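Drukis opens hire scheme for two-armed sorting kit

Automation supplier Drukis has begun hiring out its Povetti bench kit by the month, after two years of selling it only outright. The scheme opened in August and is aimed at small packing firms and college workshops.

Povetti is a pair of matching arms with grippers, a controller and a set of practice tasks. Hire costs £292 a week with a minimum term of 15 weeks, and delivery and setting up are included. Customers who decide to buy get 40 per cent of what they have paid taken off the price.

The software comes from Atosent and has been updated for the scheme. It now holds 122 ready-made tasks, most of them picking and placing small parts. Users can change a task or record a new one by guiding the arms by hand.

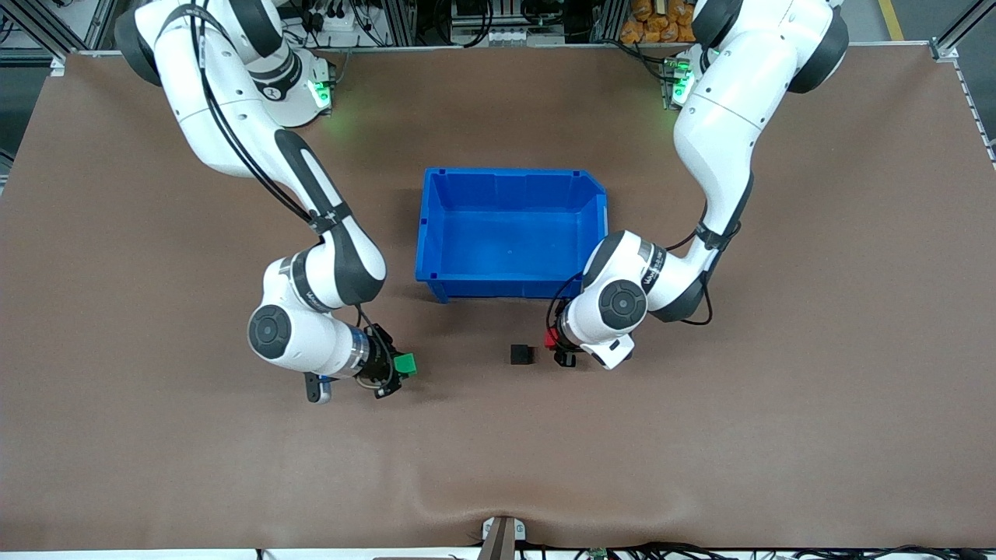

Sorting is the task Drukis suggests new users try first. Both arms share one work area and the software decides which of them goes for each part. With small cubes and an open bin set between the arms, one gripper can hold a green cube while the other has hold of something red, and a black cube stays on the mat for whichever is free next.

Servicing during the hire period will be handled by Godoy, which already looks after kits that were sold outright. Spare gripper fingers are charged separately.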